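# Can arms clear a table yet? (split from "Flikau cell pricing")

**tarn_hollow**

Moved here so the pricing thread can stay on pricing. The question was whether a two-finger arm can do ordinary table work today: dishes into a tray, trash out, surface left usable. My position is yes, with conditions. Loading a known set of dishes from a known table is close to a solved pick-and-place problem. What remains open is everything that gets between picks.

**grubscrew**

"Close to solved" is carrying a lot there. We ran a Flikau cell in the shop from May on, sorting turned parts into bins. 1,209 logged picks before we stopped. The arm was accurate the whole time. The failures were thin parts lying flat and parts nested in each other. Stacked bowls are nested parts.

**tarn_hollow**

What finger pads? Stock ones?

**grubscrew**

Stock for the first part of the run, then a softer compound. The soft ones held better and wore faster. I no longer have the split between the two, so don't ask me for a rate.

**Joana Prata**

I work on the table task at Louro, so some specifics. Dishes are the easy half. A bowl has a rim, and a parallel gripper can take a rim with one finger inside and one outside, provided the approach angle is right. Cups are similar. The tray is harder than anything that goes on it. It is wide and low, and it has to stay level once loaded, so in practice it wants two arms and a shared plan. Gloss is a second problem. A dark shiny tray under ceiling lights gives poor depth readings, and the planner then places a bowl a little above or a little below the true surface.

Two wrist views from our setup: 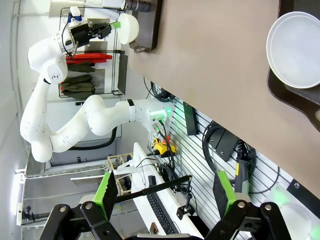
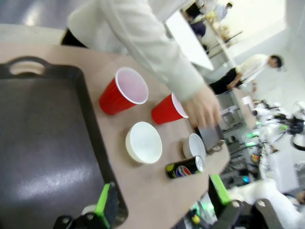 Empty cans are my least favorite item. They roll, they dent under a grip force that a bowl would ignore, and a can on its side has to be taken across the body with the fingers lined up to its axis. If the estimate is off by a few degrees the first finger to touch pushes it away. We cap closing speed for cans and accept the longer cycle.

The other cost is people working at the same table. Slowing the arm near a hand is simple. Replanning when the hand has moved a cup is slower, and it can happen several times in one clearing.

**odd_lot_mike**

So a person clears the table in the time it takes the arm to replan once. I ran a cafeteria dish room for years. We would have sent this back.

**Joana Prata**

For speed, yes, a person wins and I would not claim otherwise. The comparison I care about is unattended work. If it takes 4 times as long with no one in the room, there are places where that is acceptable. A dish room at lunch is not one of them.

**grubscrew**

Unattended is the claim I don't accept. Ours stopped on average 3 times a shift and waited for a human each time. A slow machine that needs a human on call has the cost of both.

**tarn_hollow**

Was that with retry enabled? The older Flondumitz controller halted on any missed grasp by default. There was a setting for it, buried in the safety menu.

**grubscrew**

Retry on, limit of two. It retried the same grasp at the same pose, which on a nested part fails the same way. A retry that doesn't change anything is a delay.

**Joana Prata**

Agreed on that point. Ours backs off, takes a new look from a different wrist angle and picks again. It helps with cans and does little for stacked bowls – those we still separate by hand before a run, and I count that as a task we can't do yet.

**odd_lot_mike**

Fair. And wiping down?

**Joana Prata**

Not attempted. Holding even pressure across a table with a cloth is a force control job, and the cloth is a worse object than the can.

**tusil_bench**

Tusilbridge makers' space here. We budgeted 2,000 for a used arm on the theory that it could put tools back on the wall rack at night. It can hang a tool if the tool has been left in the fixture we built for it. Members who would put a tool in the fixture would also have hung it up.

**tarn_hollow**

What fixture geometry? If it's a flat V you could probably drop it and use the handle diameter.

**tusil_bench**

Flat V, printed, one size. Will measure the handles and post them in the fixtures thread.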